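Chapter 4
The Shared Desk: Handing Things Over

What you'll be able to do after this chapter

Tell a handover from a drop-off. Set up a desk so small things don't go missing on it. Receive a card, a key or a badge across a desk and know where it goes next. Clear a desk at the end of a shift so the next person can sit down and start.

Key words: handover, drop-off, landing spot, reach zone, stray, seam, close-down

Before you read

Think of the last small thing you lost at work. Not the big stuff — nobody loses a printer. A card. A key. A receipt. Where was it when you last had it in your hand? Write down the answer before you go on, one line is plenty. You'll need it for Exercise 4.2.

4.1 A morning at Hovthorpe

Hanane Tawfik started at the Hovthorpe office in August. First job, first desk, and the desk wasn't hers. Shared with Iman Ouazzani, who had the early shift, and with whoever came by needing a locker. The locker cards lived there. So did the sign-out book, two chargers, the tape, the scissors, a mug of dead pens.

Second week, a visitor came to return card 124. Hanane was on the phone. The visitor put the card down on the desk, said thanks, left. Hanane finished her call, stood up, moved a folder to get at the book. Card gone. It was under the folder, then it was in the folder, then the folder went to Amrani with the afternoon post. Two days to get it back.

Nobody did anything strange in that story. The visitor returned the card. Hanane was busy. Iman, who sent the folder, had no idea there was a card in it. Every step normal, and still two days.

The trouble was the moment in the middle. The card went from a hand to a surface, and the surface was busy. In this book we call that a drop-off. A handover is different: the thing goes from one holder straight to the next, with no time in between when it belongs to the desk.

4.2 What a handover looks like

Small flat things are the hardest. A mug you can't miss. A card lies down flat and dissapears under the first sheet of paper that comes along. So hold it out. Pinch it between thumb and fingers, leave most of it free for the other side to take, bring it forward over the desk and keep hold. Don't let go until you feel the pull.

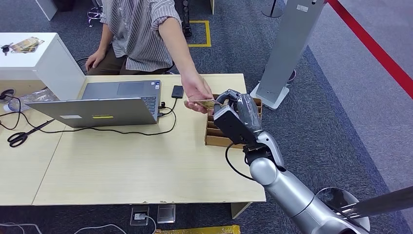
The other half of the job is the person receiving. Stop typing. Free one hand before you reach, all of it, no pen tucked in the fingers. Take the card by the free part. Then — this is the step people skip — don't put it down. Carry it to its landing spot in the same movement.

A landing spot is one place for one kind of thing. Tray, box, slot, drawer, doesn't matter. It has to be close enough that you can get there without standing up, and it has to be used for nothing else. At Hovthorpe they now use a shallow tray on the right. Cards only. Iman taped a label on it after she found a sandwich receipt in there.

Write it in the book after the card is in the tray. Not before. If you write first you have the pen in one hand and the card in the other, and one of them is going down on the desk.

4.3 The desk itself

Most work desks were never planned. Things arrive and stay. Before you blame your memory, look at what's on the surface and ask the same few questions of each thing. Did I use it today? Will someone else need it? Can it hide something?

Laptops. An open laptop makes a wall. Whoever sits at it can't see what's right behind the lid, and whoever comes to the desk will often put things exactly there. Turn the laptop to one side a little, or agree that nothing goes behind the screen.

Cables. A loose loop across the desk will catch a sleeve sooner or later. It'll also drag a card along with it. Run the cable off the back edge if it reaches. If it doesn't, get a longer one, they're cheap.

Small dark devices. Phones, drives, chargers. They look alike from above and they get picked up by the wrong person. Keep yours next to your own laptop, same side every day.

Scissors. Closed, in a cup or a drawer. If they have to lie on the desk, blades away from the place where people reach in.

Packaging. Plastic bags, wrappers, twist ties. These are what we call strays: they came in with something else and no one decided to keep them. A stray does no harm on its own, but a clear bag will swallow a card and you'll throw both away. Bin it when you open it.

Seams. Two tables pushed together make a seam, and a seam is where cards and paper clips go to live. Push the tables tight. Check for a gap with a sheet of paper. If the paper drops through, a card can too.

4.4 The reach zone

Sit at the desk, back against the chair, and stretch one arm out. Everything your hand can get to without leaning is your reach zone. Now have someone stand on the other side and do the same. Where the two zones overlap is where handovers should happen, and that patch should be kept clear. It dosen't need to be big. A patch the size of a dinner plate will do.

Asmaa Badawi ran the front office at Lostico for years and marked hers with two strips of tape. New people laughed at the tape. Then they started using it. Her rule was short: if it's inside the tape, it's moving. Anything still there when the visitor has gone gets picked up at once.

No overlap at all? The desk is too deep or the chair's too far back. Move the chair first.

4.5 Close-down

Last thing in the shift, same order every time. Left to right works for most people.

Strays in the bin.
Scissors and tape put away.
Cables coiled, or at least off the reach zone.
Cards checked against the book.
Laptop shut and moved if it's yours.
Run a hand along the seam.

Souad Samir, Hanane's supervisor, adds a note for the next shift if anything is still open. One line, with the number. "Card 124 out, back tomorrow." No stories.

Exercises

4.1 Make a quick drawing of a desk you share, at home or at work. Mark the landing spots. If there are none, mark where things end up instead.

4.2 Go back to the thing you lost. Was it a drop-off or a handover? Who was the last person to hold it, and what was that person's other hand doing?

4.3 In pairs, one seated, one standing. Pass a card across the desk with the laptop open between you. Move the laptop, try again. Swap places. Which side was easier to receive from?

4.4 Hiu-tung Kwan keeps the keys for the Itus storeroom in the same tray as the locker cards, to save space. Write two or three sentences to her about what might go wrong. Be polite.

Next: 4.6 deals with things too big to hand over, and who signs for them.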